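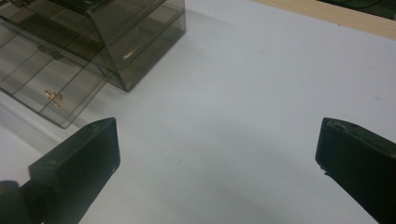

Hand gripper, finger notes

February, bench notes by the gripper corner
Filed under: Workshop log / Builds / Grippers

Back on the Warier hand unit tonight. Both fingers are on and it opens wide over the white sheet. That is all I'm prepared to claim for it. The Malik write-up says this finger shape "handles small hardware with ease", and I would like to know whose small hardware, and how many goes they threw away before filming the good one.

The test part is the little brassy bit in the tinted organiser. I picked it on purpose. It's shiny, it's an awkward shape, and it sits down in a compartment with walls round it. The fingers end in flat, squared-off tips. Flat tips are fine on a block. In a small cell I expect them to meet the ribs before they meet the part, and then we'll find out how much push the tray takes before it slides.

Things I don't believe yet:

That the two fingers close evenly. I set them by eye. Needs doing with a feeler gauge and I keep putting it off.

That the scuff on the left tip doesn't matter. It's small and it's at the corner, but the corner is what goes into the tray first. Leaving it alone for now so I'm not changing two things at once. If the part always slips off that side, the finger gets swapped.

That the camera will make sense of see-through plastic. The walls show through each other, the sheet shows through the tray, and there's a glint on the box. Winda (the labelling script, for anyone reading this who wasn't in on it) was tried out on solid blocks. I have 239 saved stills from the block runs and not one of them has clear plastic in it, so quoting the block results for this job is wishful.

Plan, in order:

1. Part on the bare sheet, no organiser. 11 tries, same start position, write down every one including the silly ones.
2. Same again with the part in the open tray.
3. Only if step 2 is half decent, try it with the tray taped down. If tape is the thing that makes it work then the log should say so in plain words.

Last month's entry says the old fingers managed "up to 111 picks without a drop". I went back through the sheets and can't find where that came from. There's no list of tries next to it and the part isn't named. I've put a pencil line through it. Please don't copy it into the Grenmont page until someone can show the working.

Power: still on the bench supply. The battery pack can wait, a sagging battery would only give us another excuse.

Asked myself again whether a pair of tweezers would do this job. Yes, for a person sitting here. The case for the gripper is that the same hand movement can be recorded and played back on the arm later, and I've yet to see that done with a part this small. Grenmont want it for sorting clasps and fixings. I'd want step 2 finished before anyone says yes to them.

To do: gauge the fingers, find the finer grip pads, print a fresh tally sheet with a column for "touched the rib". Check whether the spare right finger has the same notch along its top edge as the one fitted.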